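Search posts
Search
Top Latest Media

Thread on what I've learned about freezing fruit and baking with it through the winter. I kept notes this time so I may as well put them somewhere.

3 replies 16 shares

Last July the market in Imden was selling fruit by the crate and I bought far too much. Mostly sour cherries and blueberries, plus some apricots that were already soft when I got them home.

Pitted the cherries at the sink over two evenings. Froze them flat on a tray overnight, then moved them to bags. When I skipped the tray I got one solid brick and had to hit it on the back step.

I write the weight on every bag before it goes in. Most of mine are 218 grams, which is what my small Lahtinen dish takes for one cobbler. If you have a different dish, measure once and use that.

5 replies 2 shares

Apricots did not freeze well as halves. They went brown and stringy. The ones I cooked down first with a spoonful of sugar were fine, and I'm still eating them on oatmeal.

Blueberries are the easiest. I don't wash them before freezing because the skins get tough. I rinse them in a sieve when I take them out.

Bananas I peel first. I used to freeze them in the skin, and getting a frozen skin off with a paring knife is a miserable job. Now they get peeled when they're well spotted, broken into chunks and bagged.

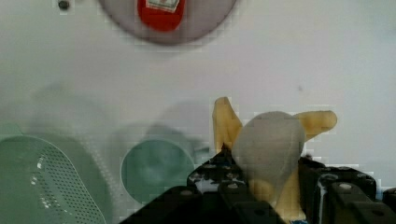
Flondholm replied that frozen bananas should always be thawed in a bowl and the liquid kept, as it's the best part of the loaf. I tried that after reading it. I boiled the liquid down by half in a small pan and put it back in the batter. The loaf was darker and tasted stronger. It also took longer to bake, so check the middle.

11 replies 16 shares

For muffins I don't thaw anything. Berries go in straight from the freezer, tossed in a little flour, folded in last. If they thaw first the batter turns gray. It tastes the same but my kids won't touch it.

For pie I do thaw, in a colander over a bowl, and I cook the juice with cornstarch before it goes back in. I've had too many soggy bottoms the other way.

Freezer space was the real problem. Ours is the small kind on top of the fridge. By September there was no room for bread. I ended up getting a secondhand Fovitard chest freezer for the basement, and it takes up the spot where the bikes were. The bikes are now in the hall. This has been discussed.

8 replies

I went through the whole chest today, 16 January 2021, and there are 48 bags left. That's more than I thought. Roughly half are cherries. So it's going to be cherries until spring.

Things I won't freeze again: melon, whole plums, grapes (the kids liked them for a week and then forgot them).

Things I want more of next year: rhubarb, and the little red currants if the stand by the bridge has them. They come off the stem much more easily once they're frozen. Shake the bag and most of them drop.

If anyone has a use for cherries that isn't cobbler, pie or jam, please reply. I have the sauce for pork already.

22 replies 2 shares

Show more replies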